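Print this page | E-mail this page
Shares: 27 | Comments: 14

Kitchen hygiene after the emergency: which habits to keep and which to drop

June 21, 2022

Two years ago a lot of us were wiping down cereal boxes on the back porch. I did it too. I had a bucket, a rag and a system, and for the first few weeks I believed in the system. Now the rules have been lifted nearly everywhere, the floor arrows are peeling off at the grocery store, and the cupboard under my sink still looks like the supply room of a small clinic.

So I went through it. What follows is what I kept, what I threw out, and what I think was never much use to begin with. I'm not a doctor, and if someone in your house is seriously ill you should listen to whoever is treating them and ignore me.

Wiping the groceries

Drop it. The idea made some sense in the first spring, when very little was known, and it stopped making sense well before most households gave it up. Cans and boxes can go straight on the shelf. If a package has leaked, or a can top is dusty and you're about to open it, rinse or wipe that one thing.

Please don't wash fruit and vegetables with soap. I still hear this recommended with a straight face. Produce can soak up soap, and soap isn't food. Cool running water and your hands will do, with a brush for potatoes and melons. I bought a bottle of Kultex produce wash in 2020 for more than I want to admit. I ran it side by side with tap water on two heads of lettuce from the same store and could not see, smell or taste a difference. The label promises it "lifts away worry." That isn't a measurement.

The disinfectant question

Most of what gets sprayed on kitchen counters is wasted, and the reason is time. Read the back of the bottle. Nearly every disinfectant has to stay wet on the surface for a stated number of minutes, and nearly everyone sprays and wipes in one motion. All that does is clean the counter with an expensive cleaner.

For an ordinary day, hot water and dish soap on a clean cloth is plenty. Save the disinfectant for raw meat juice, a sick person in the house, or whatever the dog did. When you do use it:

- Clean off the crumbs and grease first. Disinfectant doesn't work well through dirt.
- Wet the surface properly and leave it for the full time on the label.
- Rinse anything that will touch food, unless the label says you don't have to.
- Open a window.

And never mix products. Bleach with ammonia is dangerous, and so is bleach with vinegar or with a toilet cleaner. Poison lines got plenty of calls from people who had tried to make something stronger. Stronger was never what they needed.

The Dranda wand

This is the lamp you wave over your keys. Mine cost $27 on sale and came with a pouch. The leaflet says the bulb lasts 2000 hours, and I have no way to check that, and neither do you. It says nothing useful about how long to hold it over a given spot or from how far away, and those are the two things that matter with this kind of light. It also can't reach into a crack or behind a smear of butter.

I'd say skip it. If you own one, don't shine it at skin or eyes, and don't let children play with it. Keys can be washed with a soapy cloth.

Dishes and shared utensils

For a while we all had marked cups and our own forks. If nobody is sick, go back to one drawer. A dishwasher on its normal cycle takes care of plates and silverware, and so does a sink of hot soapy water with a decent rinse afterward. The "sanitize" button uses more power and more time, and I press it after a stomach bug and otherwise leave it alone.

Wood needs a bit more thought. Spoons, chopsticks and boards shouldn't be left to soak, and most of them will last longer if you keep them out of the dishwasher. Wash them by hand soon after the meal, rinse, and let them dry with air on all sides.

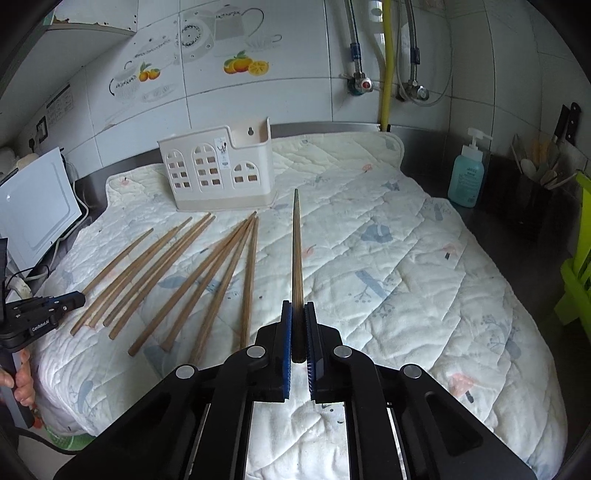
Drying is the part people skip. A utensil put away damp in a closed drawer can go musty or grow mold, and no amount of disinfecting beforehand will stop that. Spread things out overnight on something absorbent, or stand them in a holder with holes in the bottom. Wash the holder too. Go and look at the bottom of yours before you write to tell me it's fine.

If wood is cracked, fuzzy or smells sour after washing, throw it out. I have tried the lemon and salt trick, the baking soda trick and the boiling trick on an old spoon. I ended up with a sour spoon that smelled of lemon.

Sponges

A microwaved sponge is a popular idea and I don't care for it. Results vary a lot, a dry one can catch fire, and one with metal in it shouldn't go anywhere near a microwave. Sponges are cheap. Replace them often, or do what I did in April and switch to dishcloths. Use one a day, hang it up between jobs, and put it in the hot wash with the towels.

Durkon sells an "antimicrobial" sponge at three times the price of a plain one. Check the small print on a claim like that. On this one it says the treatment protects the sponge, so what you're paying for is a sponge that may smell bad a little later than usual.

Hand sanitizer, by the gallon

Check the dates. The alcohol evaporates slowly through a loose cap, and some of the stuff rushed into stores in 2020 was poor to start with. If yours smells odd, or the brand has been recalled, don't pour it down the drain and don't put it in the trash by the jugful. It's flammable. Your county's hazardous waste drop-off should take it.

In a kitchen, with a sink three steps away, you don't need it. Soap gets rid of grease and raw egg and sanitizer doesn't. Keep a small bottle in the car.

Fresh air and filters

This is the one I'd keep, and it's the one people were quickest to give up. Opening two windows on opposite sides of a room for a while costs nothing outside of heating season. Run the range hood when you cook, too, provided it vents outdoors. Many only blow the air back at your forehead through a greasy mesh - wash that mesh, by the way.

Portable air cleaners can help if they're big enough for the room and you leave them running. I was lent a Szénási tabletop model to try. It hums nicely and has a blue light, and it's far too small for any kitchen I've ever cooked in. Look for the clean air delivery rate on the box. If the box only talks about "ions" or "freshness," put it back.

Stockpiles

Keep two weeks of food you really eat, and rotate it. I wouldn't go beyond that. I have just finished giving away flour that I bought in a panic and never opened, and some of it had company. Dried beans keep for years but take longer and longer to cook. Yeast dies. Toilet paper doesn't go bad, so at least I was right about that.

Write the purchase date on the lid with a marker and put the new ones at the back. There are apps for this. I tried one, and it wanted my location and my contacts before it would let me enter a can of tomatoes.

What's left under my sink

Dish soap, one bottle of plain unscented bleach with a readable date, rubber gloves, a scrub brush and a stack of cloths. The rest took up two shelves. If you have a product you swear by, send it in, but tell me how you tested it and what you compared it to - "we haven't been sick" won't do, as most of my neighbors haven't been either, and one of them keeps chickens in the laundry room.

Print this page | E-mail this page
14 comments | Share this article (27)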